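Watched the new quiz show Bodard last night so you don't have to. You may want to anyway. Short thread.
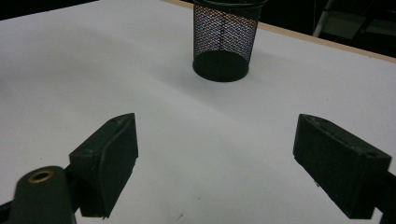 The premise: two teams, both from the same town, answer questions about a different town. Last night it was Zurkville versus Zurkville on the subject of Ustdale. Feelings ran higher than you'd think.

Each correct answer is worth 11 points. Why 11? The host was asked this in the first segment and said "because it is." Best line of the night, and we were four minutes in.

Round one is fine. Round two is the same as round one, except the lights are purple.

Then comes the Hou. The Hou is a big padded chair. If you miss two in a row you have to sit in the Hou, and while you're in the Hou your teammates can't look at you. I have rewound this rule three times and I still can't say what it does to the score.

A man spent most of the second half in the Hou and seemed to be having a lovely evening.

The host is good! Dry, quick, visibly tired of the theme music. Somebody should give this person a better show, or at least a stool.

The theme music plays after every answer. Right answer, wrong answer, someone coughing. I got to 30 and stopped keeping track.

Questions are a mixed bag. "What year did the Ustdale ferry stop running?" is a real question. "Does Ustdale have a bakery?" is a coin flip, and both teams argued over it like it was a murder trial.

(It has two bakeries. They accepted "yes.")

Final round is 180 seconds on the clock, any question you like from the big board. This part is great. Fast, mean, people shouting over each other. I sat up. I put my sandwich down.

Final score 97 to 88, and if you're wondering how you get 97 out of 11-point answers, so was the losing team. The credits rolled over that discussion.

Verdict: cut the purple round, keep the Hou, let the last three minutes be the last ten. Back on Wednesday and I'll be watching, mostly to see who's in the chair.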